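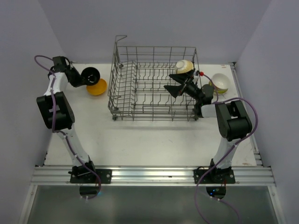 Speaker notes: Running a public tasting program for spirits and fortified drinks

Prepared for the Skirkstead regional meeting of licensed venues
Revised 2022-12-22
Speaking time: 45 minutes, including questions

Slide 1. Opening

Welcome the room and thank the host venue. State at the start that the talk covers ticketed tastings held in bars, with seated guests and a set list of pours. Festivals and trade shows fall under different rules and will not be discussed.

Say that the material comes from the tasting program at Fundville, where our venue has offered brandy, aquavit and sherry evenings through two winters. The printed handout follows the same order as the slides. Members who arrived late may collect a copy from the table by the door.

Slide 2. Why brandy came first

Our regular guests already ordered whiskey with confidence. Very few ordered brandy at all. Management considered this a good reason to start there. The first evening used four bottles from Hajdu, a small importer of fruit brandies: plum, apricot, quince and pear. The plum was the most discussed and the quince sold the most bottles afterward.

Pause for a show of hands. Ask which venues list more than two fruit brandies.

Slide 3. Choosing the list

Read the three principles as they appear on the slide.
Begin with the lightest pour and finish with the strongest.
Include one bottle that most guests will not have tried.
Include one bottle that the bar can sell by the glass the following week.

Explain that the third principle was added after the aquavit evening. Guests came back asking for a caraway bottling that we could not reorder until spring. Staff had to offer a substitute for two months, and some guests were disappointed.

Slide 4. Pours and portions

A tasting pour at our venue is half of a standard serving. With five pours this remains a full evening of drinking, and it should be described that way to guests at the time of booking. Water is on every table before the doors open. Food is included in the ticket price and is served between the second and third pours.

Mention the food in some detail, as questions usually arise. We serve bread, hard cheese, pickled vegetables and salted almonds. Hot dishes were tried once and withdrawn. The smell of fried onion carried through the room and guests could not judge the sherry.
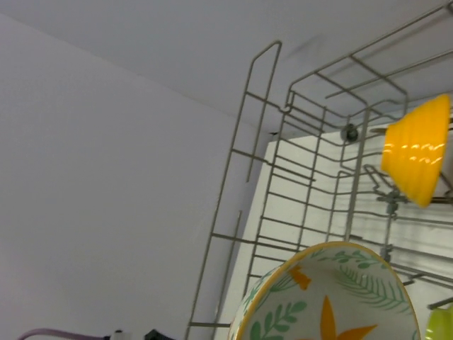
Plates are cleared before the third pour so that the tables are free for the tasting sheets. The sheets ask for color, aroma and taste in the guest's own words, with no scoring. Guests may take them home.

Slide 5. Costs

The figures on this slide are for the sherry evening in December of last year, presented with Zarketti, our fortified wine supplier. Ticket income came to 2,000 dollars. Bottles, food, glass hire and printing came to 852 dollars. Staff wages are not in that figure — state this clearly, as it was misread when the slide was first shown.

Add that a further 200 dollars was spent on notices in the local paper. It is our view that the money would have been better spent on a second pourer. The guests who came had heard of the evening at the bar or from the mailing list.

Slide 6. Working with suppliers

Suppliers will often send a presenter at no charge. Accept the offer, but agree on the running order in writing. The venue remains responsible for the pace of service and for refusing service where needed. A visiting presenter should not pour.

Agree as well on what happens to open bottles. At Fundville they stay behind the bar and are sold by the glass at list price.

Slide 7. Staff briefing

Hold the briefing on the afternoon of the event. Each member of staff tastes a small measure of every bottle, with a spit cup provided. One person is named to speak to any guest who has had enough, and that person does not work the till.

If time is short, skip the second half of this slide and go directly to questions. The full briefing sheet is on the last page of the handout.

Slide 8. Questions

Likely topics: refunds, guests who do not drink, and storage of open sherry. For the last, fino is kept cold and finished within the week. Oloroso keeps longer.

Remind members to return their badges at the door.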